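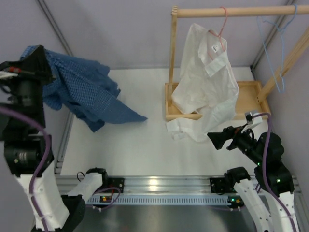

Blue check shirt, crumpled.

How to Get Through a Week of Cotton Shirts Without Ironing Them
By Kylie Lowther

I own an iron. It lives behind the paint cans and comes out for weddings, mostly other people's. Everything else I wear gets by on the method below, which I worked out over several years in an apartment in Rorkby with a shared washer, a short clothesline and no dryer worth the quarters.

This works for cotton and cotton blend shirts with buttons. Linen will do what it wants. Silk, wool and anything with a label that scolds you should be left out of this.

What you need

A washer with a spin speed you can change
A hanger for every shirt, the wide-shouldered kind
A spray bottle that holds 300 ml or so of water
A flat surface and a towel
A rail, a line or a shower rod you trust

Step 1. Sort by weight

Color matters less than you were told, once a shirt has been washed a few times. Weight matters more. A pair of jeans in the same drum as a thin shirt will wrap itself around the shirt and squeeze, and you'll get creases that look like a road map of somewhere hilly. Wash shirts with shirts. If there's room left over, add pillowcases or T-shirts.

Step 2. Unbutton everything

All of it, cuffs and collar points included. I skipped the cuffs for years and then wondered why they came out pleated. Turn the collar up while you're there. If the collar has a gray line inside, rub in a little bar soap with your thumb (I use Mellus, the plain green one, mostly out of loyalty to my grandmother's sink) and leave it for as long as it takes to find the other sock.

Step 3. Don't fill the drum

Half full is good. You should be able to put your whole arm in over the top of the load without a fight. My limit is 12 light shirts in a big machine and well under that in the little one at home, and yes, this means more loads. You're trading ironing time for time spent sitting near a washing machine with a magazine. I think I come out ahead.

Step 4. Wash cool, spin low

Pick a cool or warm wash and turn the spin down to its lowest or next-to-lowest setting. The shirts will come out heavy and a bit drippy. Good. The weight of the water is going to do most of the pulling for you in Step 6, free of charge.

Leave out the fabric softener. It makes the cotton feel nice for an afternoon and then the shirt goes limp at the collar and stays that way.

Step 5. Take them out right away

Set a timer. I know you think you'll remember. A wet shirt left in a heap for an hour dries in the shape of the heap, beginning with the parts people look at.

If you've already missed it, run a rinse and the low spin again before going on. There's no shame in it. My record is a load I started before breakfast and found at 9 p.m.

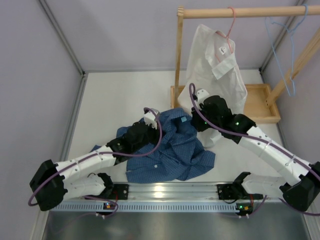 Step 6. Snap, hang, tug

Hold the wet shirt by the shoulders and snap it downward, hard, a couple of times. Outdoors is better. Indoors, move the mail first.

Put it on the hanger and do up the top button and the third one down. Then tug, in this order:

Collar: pull the points down and press the fold flat with your fingers.
Front band: take it at the top and the bottom and pull gently until the buttons line up.
Side seams: one hand at the armpit, one at the hem, pull.
Sleeves: pull straight down from the shoulder seam, then flatten the cuffs between your palms.

The whole business takes less time per shirt than reading it did. The front band is the part to be fussy about. If that hangs straight, people tend to assume the rest of the shirt is in order too, which has carried me through 2 job interviews and a deposition.

Step 7. Give them air

Leave a hand's width between hangers. Shirts that touch will dry damp along the touching parts and smell like a gym bag by August. If you're using a shower rod, find out how it's held up before you load it. Mine was held up by optimism.

Step 8. Fix what's left

Once dry, look at each shirt in daylight. For a creased patch, mist it until it's just damp, smooth it with your hand and hang it back up for a while. For a stubborn collar, lay the shirt on a towel on a table, mist, press the collar flat with your palms and put a heavy book on it. I have an old Mahuika atlas for the purpose, and it's seen more collars than countries.

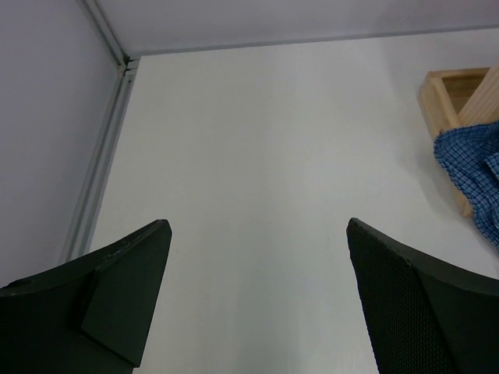
A flat white tabletop.

Step 9. Store them like you meant it

Hang them if you have the rail space. If you have to fold, fold loosely and stack only a few high, with the shirt you'll want soonest on top. A packed drawer will undo Steps 4 through 8 overnight.

A few problems

The shirt is stiff as cardboard. Too much detergent. Use less than the cap suggests, and run one load with no detergent at all to clear it out.

There are bumps at the shoulders. The hanger is too narrow. Mist the bumps, smooth them down and buy a better hanger.

The hem curls. Clip two clothespins to it while it's wet.

It still looks wrinkled. Put a sweater over it.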